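Honey From Two Hillsides: Comparing Flavor, Color and Crystals in Local Honey

Student project report
Sneha Sisodia and Ataberk Sarıgül
Advisor: Seema Srivastava
Sunday, November 30, 2025

Why we picked honey

Ataberk's grandmother keeps a shelf of honey jars in her pantry, and every one of them tastes different. When we had to choose a food topic for the fall term, we kept coming back to that shelf. How can the same kind of bee make something that tastes like caramel in one valley and like fresh hay in the next? We wanted to find out, and we got to eat a lot of toast on the way!

Where the honey came from

We worked with beekeepers in two places. Lindalva Evangelista has her hives at Kirgate, next to old orchards with clover growing between the rows. Harish Pal keeps his at Clukton, where the land is higher and rougher and there is much more buckwheat and wild thyme. Both of them let us visit and ask every question on our list (plus plenty that weren't on it). Lindalva told us that her first harvest in April is always the lightest, and that she can guess what was blooming just by smelling the lid.

What we did

We tested each honey for color, thickness and taste. For color we held a spoonful up to a white card by the window and compared it with a paint chart. For thickness we tipped the honey down a cold baking tray and timed how long it took to reach the bottom. The tasting was blind, with 5 classmates who rinsed with warm water between spoons. They wrote down whatever words came to mind, and we didn't give them a list to pick from.

Dark honey is usually stronger in flavor, and minerals from the nectar are part of the reason. Color can also change with age and heat, so it isn't a perfect guide. An amber honey from one farm may be milder than a paler one from somewhere else.

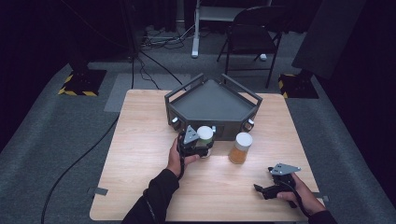 What we found

The Kirgate honey ran down the tray faster and got words like "flowery," "vanilla" and "pear." The Clukton honey crept along and was called "malty," "a bit like molasses" and, from one brave taster, "barn, but nice." Everybody could tell the two apart, which surprised us. We had expected at least one mix-up.

Crystals were the most fun part. Honey with more glucose sets sooner, and our Kirgate sample turned grainy in the fridge while the Clukton one stayed smooth. A bowl of warm water brought it back to liquid without hurting the taste.

What we would change

Our tray test depends a lot on room temperature, and we only wrote that down on the second day. We'd also love to look at pollen grains under a microscope, as Harish suggested, to see which plants the bees had visited. Seema has already asked the biology room if we can borrow one next term.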